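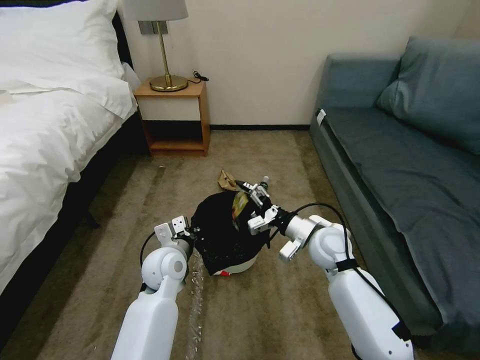

Cuvar is a room tidying service for small hotels and guest houses, sold by a company called Stirnar, and I spent two days with it before deciding whether we should sign up. You pay by the month, they bring the robot, and their people set it up for your rooms. It has two arms with a simple gripper on each, and the job I cared most about was floor trash. Changing beds is a separate add-on and I did not look at it. The bin is the part most cleaning machines leave to a person, so I wanted to see both grippers down at a black bag like this one, between the bed and the sofa, with a paper bag still on the carpet behind it.

Man-sik Woo came out from Stirnar to do the setup. It took 40 minutes for the first room and 13 for the second, which has the same layout turned around. He walked the machine through where the bed, the sofa and the nightstand are, then marked the areas it should stay out of. I asked for the nightstand to be one of those. Guests leave rings and glasses there and I don't want anything reaching for them.

The price depends on how many rooms you have. For us it came to around 70 dollars a room per month, with service visits included and replacement gripper fingers not included. I think the fingers should be in the price. Kyung-hwa Moon, who handles our account there, said she would ask. The contract is for a year starting in January, and you can leave after two months if you return everything in the original cases. 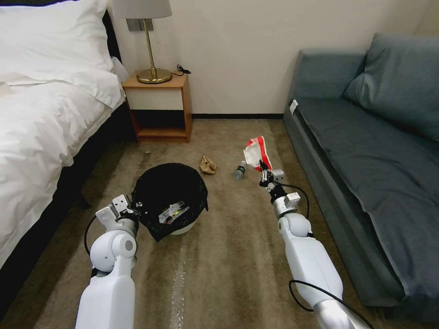
Dae-han Ki
11/13/22

Snack bags were what I asked about first. They are light, they crumple, and they are what we find most of in the rooms after a weekend. In the picture the right gripper has a red and white one pinched upright in its fingers, with a water bottle lying on the carpet below it. Bottles are a different sort of problem, being round and smooth, and I would want to see a lot more of them before paying for a year.

A few notes for anyone else considering it. You need a clear stretch of floor, so our narrow single rooms are out. It is slow next to a person, and Stirnar says so in their own brochure. The arms are white and will show scuffs. The cables run along the outside of the arms — I asked if there was a covered version and there isn't one yet.

Matilde Barros runs a guest house two streets over and went with Clondow, which costs less but only handles towels and linen. We plan to compare notes after the holidays. For now I have asked Stirnar for a second trial in two of our larger rooms, and I'll post the numbers when I have them.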